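Household Storage and Packing, Handout 4: Clear Plastic and How to Live With It

Narkcombe Evening Classes, handed out May 31, 2023

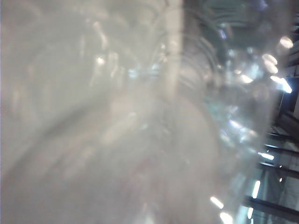

Fig. 1. Translucent plastic seen very close up, with a dark rack-like structure to the right.

Welcome back, everyone! Last week we talked about boxes and baskets, and I promised we would get to clear plastic, which so many of you asked about (and which fills more of my own cupboards than I like to admit).

First, a word about "clear." Shops use it for nearly anything that lets light through, but for storage I'd like us to keep two words apart. Transparent plastic lets you read a label through it. Translucent plastic glows nicely and tells you that something may be inside, and that is often as far as it goes. In Fig. 1 the plastic is hazy and whitish, with a paler band running down from the top and some faint curved ridges beside it. Try making out what lies behind it and you will see why I'm so fond of labels.

Labels, then. Put one on the side that faces you when the thing is put away, and a second on top if you stack. Write what is inside and the month you packed it – "winter scarves, November" is plenty. I use the plain Vodell labels because they peel off cleanly, but masking tape and a good dark pen will do very well.

Bags and sheets are best folded flat before they go in a drawer. Press the air out from the closed end toward the opening, fold in 3, and keep the big ones apart from the little ones. Bottles and tubs should be washed, drained upside down and left with their lids off overnight. Please don't skip the overnight part, even when the tub looks dry to you!

On open racks, heavy things go low and light, bulky plastic goes up top. Leave a hand's width between pieces so you can lift one out and the rest will stay put.

For next time: choose 2 shelves or drawers at home, take out everything plastic, and sort it into keep, reuse and recycle. Bring your notes, and one piece you can't decide about. We'll go through them together over tea.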